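Flomar two-finger grippers: review after a month on a pair of arms
Posted Feb 26, 2026, by Bríd Mac Carthaigh
Category: End effectors

We fitted a pair of Flomar two-finger grippers to replace the Claltitz units we had been running since last winter. The Claltitz grippers are fine for boxes and bottles but their fingers are wide, and we kept knocking over the part next to the one we wanted. The Flomar costs $1,480 per gripper before tax. A spare set of fingertips is $70.

What you get
Each gripper comes with a mounting plate, four screws, a coiled cable and a printed quick-start card. The full manual is a download. The plate matched our wrist flange, but the screws supplied were too long and we used our own. Elaheh Ebrahimi did the second arm without the card and had it on and talking to the controller before lunch.

The gripper weighs 700 grams. Remember to enter that in the payload settings. We forgot on one side and the arm sagged slightly every time it stopped.

Setup
Configuration is done through Simier, which we already had installed. If you don't use Simier there is a plain serial interface, and the manual covers it in 2 pages. I'd have liked more on the error codes.

Finger speed and closing force are set separately. The factory force is too high for light plastic. We turned it down to a bit under half and left it there for everything that follows.

How we tested
We used the plastic nuts, bolts and plates from a children's construction set. They're cheap, they come in awkward shapes and the colours make it easy to call out a target. The parts go on a brown mat so they don't skate across the table. One arm picks while the other waits with its fingers open, then they swap.

Results by part
- Nuts. The square ones are the easiest, with flat sides that sit squarely against the fingertips. Hexagonal nuts are good if the wrist angle is right and tend to twist if it's off. Triangular nuts were the worst, with only one flat side to push against, and we dropped plenty.
- Bolts. A T-shaped bolt standing upright is a simple pick. Lying on its side it rolls away from the first finger to touch it. Slowing the close helped a lot.
- Strips and plates. Flat strips are hard for any two-finger gripper. The Flomar's thin tips get under an edge more often than the Claltitz did, but you need to come in very low, and I wouldn't try it on a bare tabletop. The long five-hole strip swings if you take it near one end.
- Small pieces in close quarters. The narrow body pays off and I could see the piece between the tips for most of the approach.
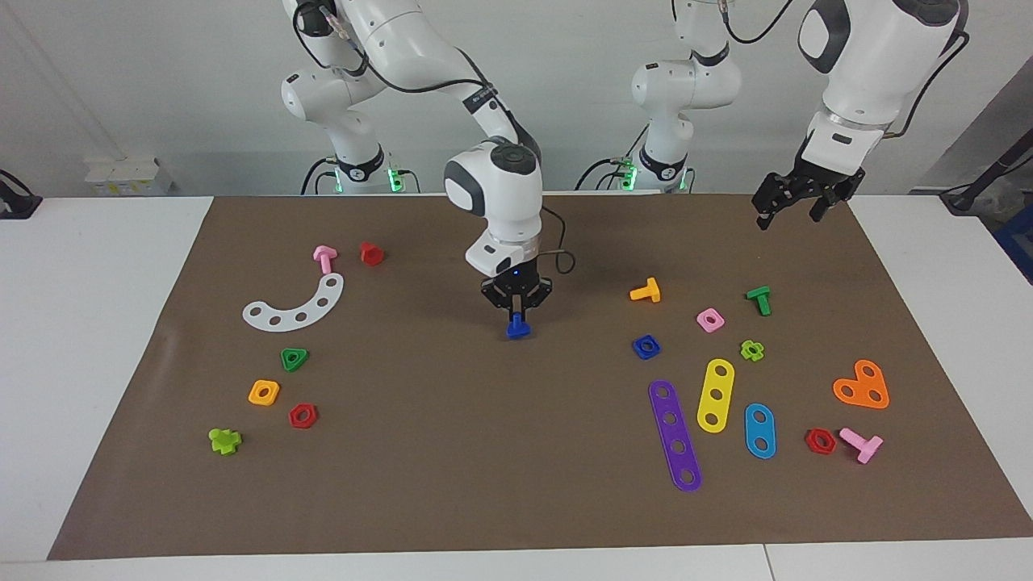

Noise and wear
The motor makes a short whine on closing, quieter than the Claltitz. The rubber on one fingertip has started to lift at the corner. Stojanovska, the distributor, is sending a replacement set in March under warranty.

Verdict
I'd buy them again for small parts. For boxes, keep what you have and save the money. The force default should be lower and the screws should fit.

Rating: 4 out of 5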